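Guides > Demonstration Data > Checking a hand-held gripper result before you build on it
Search guides Enter keyword Go

How to check a hand-held gripper result before you build on it

Kha Đỗ

You have read a paper that says people with hand-held grippers can teach a robot arm to tidy a table, with no robot in the room while they do it. The success rate is high, the video is smooth, and somebody on your team wants to start on it right away. I have been through this twice now, once with the Drulel task set and once with our own, and both times the number I ended up with was lower than the number I started from. What follows is the order I would do the checks in today.

You will need the raw episodes as well as the cleaned ones, the script that turned one into the other, and a robot you can leave set up for a few days. If the authors only release the cleaned set, you can still do steps 2 and 4, but treat whatever you get as a partial check.

Step 1. Find out what was thrown away

Ask for the number of episodes recorded and the number used for training. These are often given as one figure. In our own set we recorded 2,000 and I had been quoting that for weeks before I read the filter log. Episodes go missing when the tracking drops out, when the two grippers disagree about where they are, and when the person fumbles. The first two are fair enough. The third one bothers me. If every fumble is cut, the policy never sees a recovery, and you shouldn't expect it to make one.

Pull the rejected episodes and sort them by reason. Then sort them again by object. If one object takes up most of the rejects, the training set is quietly easier than the task in the title.

Step 2. Look at where the data was collected

"Diverse environments" can mean many homes or one large room with the furniture moved. Read the collection notes and write down how many separate places there were, how many tables, and how many people held the grippers. Don't accept a count of scenes until you know what made two scenes different.
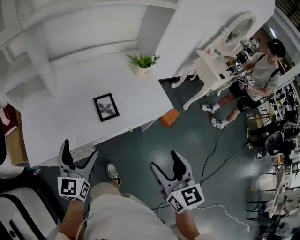 Then check whether the test setting shares anything with the training settings. A shared table is enough to worry me. So is a shared wall behind it. A policy that looks out from the gripper can learn a lot from background that has nothing to do with the object, and it will look clever right up to the day you move it.

The quick test is to cover the table with a plain cloth of another color and run the same trials. Grurnen's write-up does this and reports it in the main table, and I wish more people would copy them.

Step 3. Replay before you train

Take a handful of episodes and replay the recorded motions on the arm, with no learning at all. Set the objects out to match the first moment of each episode. If plain replay fails, the trouble is in the calibration, the timing, or the reach of the arm, and no amount of training is going to tell you which.

Watch for moments when the person moves faster than the arm can. People do this constantly without noticing. We had to slow down 39 episodes by hand, and I am still not sure that was the right call, as slowing them down changes the contact as well.

For two-handed tasks, check the distance between the grippers at the moment of handover. Each hand can look fine alone while the gap between them is wrong.

Step 4. Fix the trials in advance

Write down the start positions before anyone runs the policy. Print them. I like 100 trials per task. The paper I was checking used 5 per object, and with that few, one lucky grasp moves the result by 20 points.

Decide what counts as success, including the time limit, and have someone who didn't train the policy do the scoring. Record every trial on video from a fixed spot. If a trial is stopped for safety, it is a failure. I have seen these dropped as "invalid," and the rate goes up nicely when you do that.

Step 5. Run a dull baseline

Train the simplest thing you can on the same data. Then train it again on half the data. If the half set does nearly as well, the claim that more demonstrations are what matters needs another look, at least for that task. Väisänen is the baseline I use because it is already set up here, and any plain one will do.

What I would report

Give the raw episode count next to the used count. Give the replay result. Give success per object as well as the average, with the number of trials printed beside it. If you changed the gripper pads or the lighting partway through, say when.

I do think the method works for slow, single-object placing. For anything with two hands in contact at once, I haven't seen a result I would lean on, ours included. The Flonddale tasks are next on my list, starting with the rejects.

Last edited 19 Feb 2019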